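4. Setting up the kitchen task and logging a run

Read section 3 before this one. If Floltau does not start on your machine, nothing below will help.

The kitchen task is the second of the club's two practice tasks. The arm and gripper, the worktop and everything on it are simulated, and you will be told by older members that this makes it easy to get right. Treat that with suspicion. A simulated grasp can look perfect and mean very little, and most of the steps in this section exist to stop you fooling yourself, and then fooling whoever reads your log.

4.1 Before you start

1. Close everything else that uses the graphics card. Floltau will run with a browser full of videos open, but the timing in your log will be rubbish.

2. Check that you have the Histholm kitchen and not the older one. The name is shown at the bottom of the start-up window. The older kitchen still loads without complaint and its results cannot be compared with anything.

3. Plug in the hand controller before you open the kitchen. If you plug it in afterwards the gripper will respond but the wrist may not, and you can waste a whole session on that.

4. Open a new log. Put your own name in it. Logs called "test", "test2" or "final" are deleted in June with no warning.

Note: the start-up window offers a quality setting called "Best". It makes the highlights prettier. We have found no other use for it.

4.2 Loading and checking the worktop

1. Choose Kitchen, then Load. Wait for the objects to settle. They are dropped from slightly above the worktop and some of them roll.

2. Turn the view all the way round the worktop once. Look for objects that have sunk into the surface or ended up on the floor. If you find one, reload. Do not nudge it back with the arm and call the layout standard.

3. Write down the layout number. The layouts run from 1 to 40. Layout 31 has a known fault (the bread overlaps the lettuce and both twitch) and should be skipped until somebody fixes it.

4. Move the gripper to its start position with Home, then open and close it once without touching anything. If the two fingers do not meet evenly, restart Floltau.

Caution: Reset and Reload are different buttons. Reset moves the arm home and leaves the objects where they are, including whatever you have just knocked over. Reload gives you the layout again. Half the "improved" scores we were shown last year came from people pressing Reset and starting with the object already in a handy spot.

4.3 Making a run

1. Pick your target object and write it in the log before you move the arm. Choosing it afterwards is how a failed attempt on the egg becomes a successful attempt on the tomato.

2. Bring the gripper over the target from above and stop. Change to the wrist view and check the fingers are where you think they are. From the room view, a gripper that looks directly over an object can be a good way behind it.

3. Lower, close, and wait for 2 seconds before lifting. The grip sometimes slides in that time. Better to see it then.

4. Lift and hold still. Count the run as a hold only if the object stays put without you steering to save it.

5. Do 12 runs per target. Record all of them. A log with 12 holds and no misses will be checked by hand, so keep the recording.

Note: long thin handles are kinder to the gripper than round things. A good spatula score says you can pick up spatulas. Please do not write "general grasping" in your report on the strength of it, as two groups have done already.

4.4 Saving views for the log

Save one room view and at least one wrist view for each target. Either alone can be misleading: the room view hides the contact, and the wrist view hides nearly everything else. Use the Save View button, and leave the colours alone.
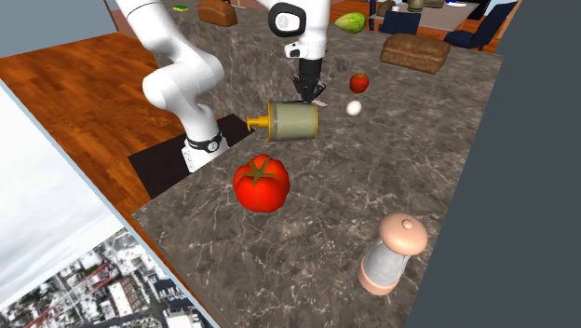 The room view, with the canister lying under the gripper, and then the wrist view, with the spatula held between the fingers. 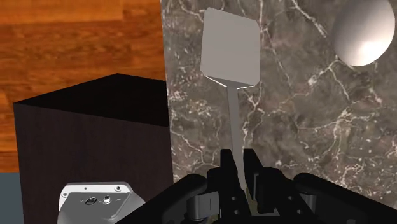
Reading time: 4 minutes

Neither of these views would count as a hold by itself. A still tells the reader where things were at one moment. Whether the canister could be lifted, or the spatula kept, has to come from the recording, and a report that offers only stills will be sent back.

4.5 When the numbers look too good

1. Check the friction setting under Objects. It should read Standard. "Sticky" is there for demonstrations at open days and we would happily see it removed.

2. Ask another member to repeat three of your runs from your log alone, without you standing behind them. If they can't, the log is missing something.

3. Compare with the Fakus scores on the shared drive, but with care. Fakus was done on a different gripper model and the notes do not say who counted the holds.

Queries about scoring go to Herman Ngau. Queries about Floltau refusing to load go to Rizal Liew, who would like to know the layout number and what you had already tried.

Section 5 covers the drawer task, which is unfinished.

Jitaru Robotics Club | Set-up guide, last changed October 31, 2021 | Contact the club | Back to top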